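What the arm changed at Cosgate

30 January 2022

The picking arm at Cosgate went live in December, on the returns line where I have worked for five years. A few people have asked me what it's like, so I'm writing it down once.

Before, there were four of us on returns. We opened the parcels, checked them, and put them in the right tote. On a normal day 138 totes went out the door. Now the arm does the putting and two of us do the checking. Brittany Hiebert moved to inbound, which she likes better. The fourth job was not filled when the person in it left.

My wrists are better. I used to wear a brace on the right one by Thursday – I haven't had it on since the new year. The work is also lonelier. The arm needs a clear area, so my bench is now 17 feet from the next one, and you have to raise your voice to talk.

The other change is that I spend part of every shift at a screen. Josée Thibodeau trains us on the simulator, where new moves get tried before the real arm gets them. I was slow at first. The view from the gripper bends everything near the edges and it takes a while to judge how far away a thing is.

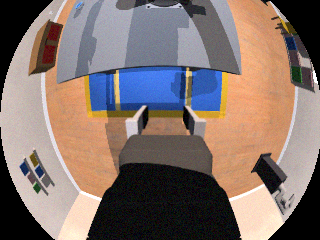
I can do a full session now without asking for help. It pays the same as the bench, and I have brought that up with my supervisor twice. He says the grades get looked at in spring. Josée wants two more of us trained by then, and I've put my name down for the second course.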